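Subject: Re: [robot-club] Folding task for the student competition
From: Ruaridh Geddes

Finlay Shearer wrote:
> Do we keep the jersey, or change to a plain towel? In July the Ogilvie team had only towels.
> Also, how long is one attempt?

Hello Finlay and all,

I would like to keep the jersey. A towel is easier, but the students learn more from a cloth with two colors and slippery folds.

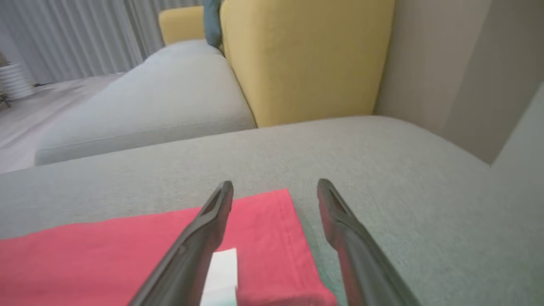 One attempt is 225 seconds, and each pair gets 3 attempts. Please write down the start position every time - last month we forgot this and could not compare our results with the Billen group.

The wrist view is still the difficult one for the students. They must decide where the edge is when the cloth lies on both sides of the fingers.

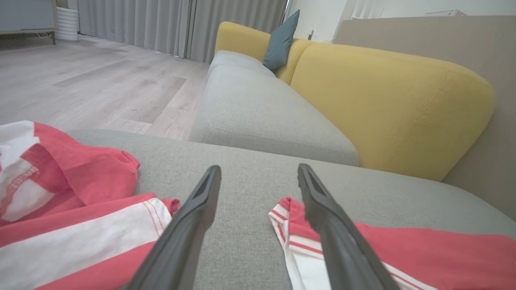
Wrist camera, striped cloth left and right of the gripper.

For the report I prefer the wider view, it is easier for the judges to understand. 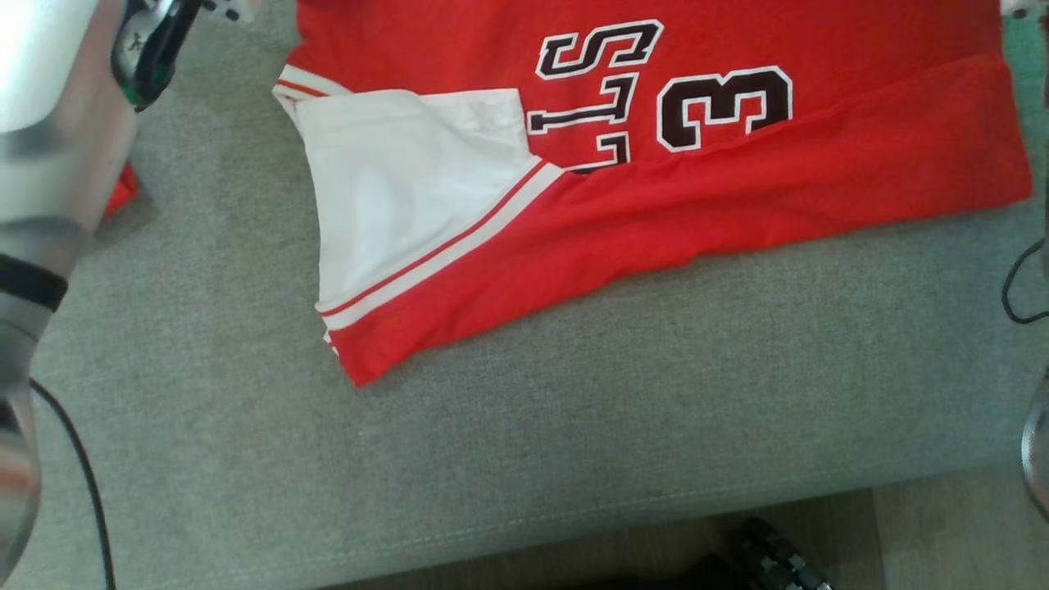 Jersey on the gray seat, number 3 visible, white side folded over.

Can you send me the Resix score sheet before 2 pm? I have only the old one.

Best regards,
Ruaridh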